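Fold the Jeans Lengthwise First

Most people fold jeans the way they were taught at home, which usually means in half at the knees and over a hanger, or in thirds from the hem up with the legs never properly lined up. I think both are wrong. Jeans should be laid out flat, one leg brought over the other, and only then shortened. I have folded them this way for 17 years and I have not found a better one.

Dark denim on a hard surface, with a green plastic basket holding something dark brown in the first three pictures:

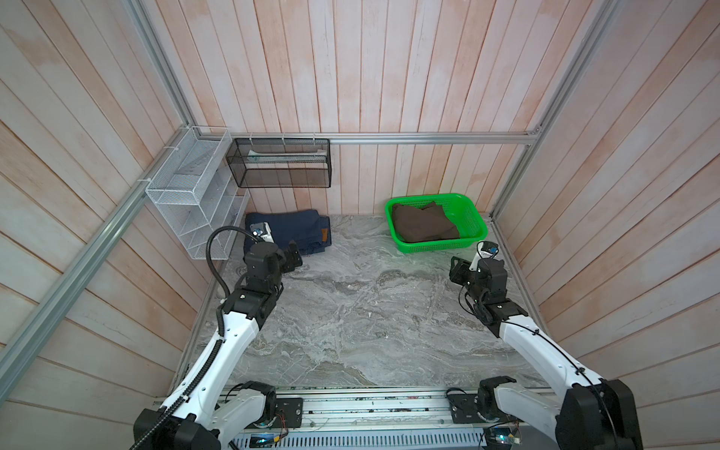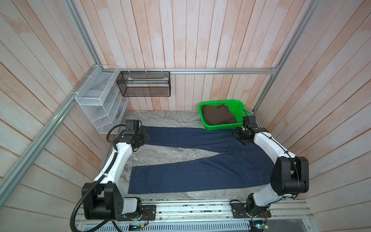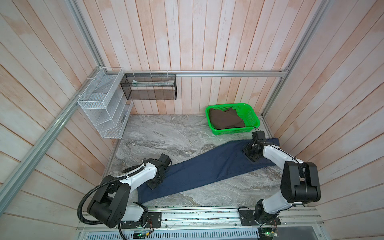
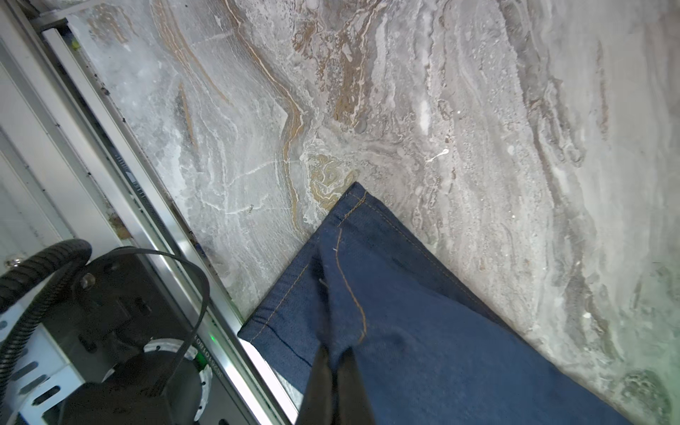

You can skip the lengthwise fold if you like, a reader wrote to me in May, but then you should stop complaining about your drawers. The same reader went on to say that the real trouble is the seat. When one leg goes over the other, the curve of the crotch sticks out to one side like a fin, and unless you tuck it in, the rectangle you are so proud of is not a rectangle.

I agree about the fin. Tuck it in toward the legs until the long edge is straight. It takes a second and most folding guides leave it out, probably because the jeans they use are thin and stretchy and lie down by themselves. Heavy denim does not. It has thick seams on both sides and a waistband that wants to stay round, and it needs to be pressed down with the flat of your hand.

The surface matters more than the method. A bed is the worst place to fold jeans, and it is where nearly everyone does it. The mattress gives, the cover slides, and the bottom leg bunches up where you can't see it. Use a table, a counter or a clean floor. I used a bed for years in my old apartment in Adel and blamed the jeans. When I moved I got a long table from Ramisel, 36 inches deep, and the wrinkles across the thigh went away without my changing anything else. A person with a small kitchen can clear the counter for 15 minutes and do the whole load.

Start with the fly closed. An open zipper lets the two sides of the waistband drift apart, and the mismatch travels all the way to the hems. Then match the hems before you match anything else. If the hems are even and the waistband is a little off, the pair will still stack. The other way around it won't.

After the long fold, how many times you shorten it depends on the shelf. Mine is shallow, so I fold in half and then in thirds. On a deep shelf one fold and one more is enough. I put the waistband on the outside so I can see the patch, if there is one, and know which pair I'm picking up. Some people hide the waistband inside because it looks neater – I think that is a store display habit and of no use at home.

I don't roll jeans. Rolling is fine for a suitcase, but in a drawer the rolls take up the full height and you have to lift out two to reach the third. Primosmont sells a drawer divider meant for rolled pants. I bought it and now keep socks in it.

There are things that don't deserve this treatment. A soft dark thing you wear around the house can go into the basket in a heap and be dealt with later or not at all. Knit fabric forgives you. Denim holds a bad crease for days, and if you put it away crooked you will wear it crooked. That is the whole case for taking the extra half minute with one and being lazy about the other.

Ironing is a separate question, and my answer is no. If the legs are lined up along the seams and the pair sits under two or three others overnight, it comes out flat enough for anything I have ever had to wear jeans to.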